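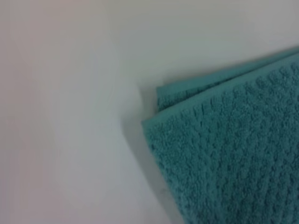 地方养老与护理机构是否应当引进自动化洗衣设备，近两年在本会内部多有讨论，意见分歧较大。本会参访组一行十一人于2019年1月13日前往Cliltov公司位于Zositz的试验车间，参加该公司面向护理行业举办的开放日，听取了技术人员的介绍，并在现场观看了毛巾折叠作业的演示。参访之后，笔者愿就所见略陈己见。演示所用的物件十分普通，台面浅淡而平整，上面放着一条蓝绿色毛圈毛巾，已经折过，上下两层的角稍稍错开，下层露出窄窄的一条边。笔者以为，评价此类设备，正应从这一条边谈起。

在护理院从事过布草管理的同仁都清楚，毛巾折得齐不齐，从来都有两种标准。一种是陈列的标准，要求边对边、角对角，叠放在架上整齐划一；另一种是使用的标准，要求厚度相近、取用顺手、清点方便。两种标准在多数情况下并无冲突，但在人手紧张的时候，必须有所取舍。我们的护理院多年来实际执行的是后一种，而在向设备厂商提出需求时，写进文件的往往是前一种。厂商依照文件研制，用户依照习惯验收，双方的误解由此产生。

Cliltov的技术负责人Moushumi Uddin女士在介绍中对此并不回避。她表示，该公司内部以层间错位的大小作为折叠质量的主要指标，自去年十二月起进行的一轮测试共记录723次折叠，每一次均由人工复核。笔者当场询问合格线如何划定，她答复说，合格线由试用单位自行提出，公司不作统一规定。这一做法有其合理之处，也把责任交回到了我们手中。试用单位若提不出自己的标准，再完备的测试记录也难以说明设备是否适用。

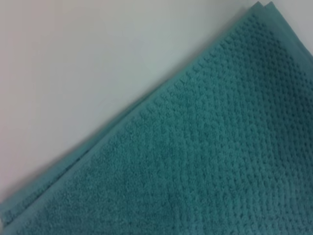 毛圈织物本身的特性也值得一谈。外行常以为折毛巾是最简单的家务，机器理应很快学会。参访组中有几位同仁在演示开始前也持这种看法。事实上，毛圈面厚而软，边缘的平织带则薄而紧，两部分受力后的变形并不一致；折叠时若只按轮廓对齐，织带与毛圈交界之处仍可能拱起。我院洗衣房的老员工凭手感处理这一问题，用掌根一压一推即可，却很难用文字教给新人。设备要完成同样的动作，需要把这种手感转化为可以测量、可以重复的量。开放日上，技术人员用了将近一半的时间讲解这一环节，内容较为专业，部分听众中途离席，笔者认为颇为可惜。

由此引出本文的第一点意见：行业内的开放日，应当少安排成品展示，多安排过程讲解。近年来笔者参加过若干场类似活动，其中相当一部分以完成速度为卖点，现场气氛热烈，会后能够带回单位供讨论的材料却很少。此次Cliltov的安排较为朴素，参访者可以走近台面观看，也可以就某一步骤反复提问。对于将来要与设备共处一室的洗衣房员工来说，这样的安排更有价值。遗憾的是，本次参访组的十一人中，来自洗衣房一线的仅有两人，其余均为管理人员。名单由本会拟定，不足之处应由本会检讨。

第二点意见涉及人员安排。目前流行的一种说法是，折叠工序一旦由机器承担，节省下来的人力即可投入直接照护。笔者对此持保留态度。洗衣房员工与护理员属于不同工种，培训要求不同，薪级也不同，简单地以工时相抵，既不符合规定，也不尊重员工本人的意愿。本会所属53家会员单位中，已有5家提出试用意向。笔者建议，这5家单位在签订试用协议之前，应先与洗衣房员工进行正式沟通，把岗位如何调整、培训由谁承担、试用期内工时如何计算等事项逐一写明，并将书面意见报本会备案。
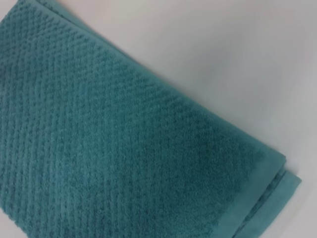 图：开放日演示台上折叠的毛圈毛巾，一端可见平织边与下层。

第三点意见关于验收。现行的设备采购办法沿用多年，验收条款以电气安全、噪声和占地面积为主，对作业质量几无规定。这在购置洗衣机、烘干机时尚可应付，用于折叠设备则明显不够。笔者在现场注意到，同一条毛巾从不同的角度去看，给人的印象可以相差很大：从一侧看，上缘平顺；转到另一端，层与层之间的错位便较为明显。验收人员如果只站在台前看一眼，所得结论很难让人信服。建议在办法修订时增列作业质量一节，对观察位置、抽检方式以及允许的错位范围作出规定，并区分面巾、浴巾与中单等不同品类，不宜一概而论。

有同仁提出，可以直接采用Wickramasinghe检测所拟定的布草整理评分表，以省去自行制定之劳。笔者仔细阅读过该表，其条目清楚，操作也不复杂，但它以酒店客房为对象，外观一项所占权重过高，而对护理机构至为重要的清点便利与分区存放则未予涉及。作为参考尚可，照搬则不妥。较为稳妥的办法，是以该表为底本，由会员单位的洗衣房主管逐条修改，试行一个季度后再行定稿。

另有一种反对意见，认为在经费有限的情况下讨论折毛巾的机器，未免本末倒置。Leklow护理院的代表在返程途中即表达了这一看法，理由是该院屋面修缮尚未完工，夜班人员亦有缺口。笔者尊重这一判断。各单位情况不同，轻重缓急应由各单位自行决定，本会不应也不会以试用与否作为评比依据。不过，暂不购置与暂不了解，毕竟是两回事。设备厂商目前正处在向用户征求意见的阶段，许多参数尚未定型，此时由用户一方把实际需要讲清楚，成本很低；待产品定型之后再提要求，所需的费用与时间都将大大增加。

还应当提及的是演示中的安全问题。参访当日，观众与作业台之间仅以地面标线相隔，讲解期间有人数次越线，工作人员虽及时提醒，终究不够周全。护理院的洗衣房空间狭小，推车进出频繁，住民偶尔也会走入，情况远比试验车间复杂。笔者已就此向Cliltov提出书面建议，请其在下一次开放日设置实体护栏，并提供在狭小空间内运行的说明。对方答复称正在研究，本会将继续跟进。

上述各项意见，均为笔者个人在参访基础上形成的看法，不代表本会的正式立场。参访记录的完整文本已送交各会员单位，其中附有提问与答复的摘要。对验收条款的修改有具体建议的单位，请以书面形式寄送本会秘书处，并注明所涉品类及本单位现行的折叠方式。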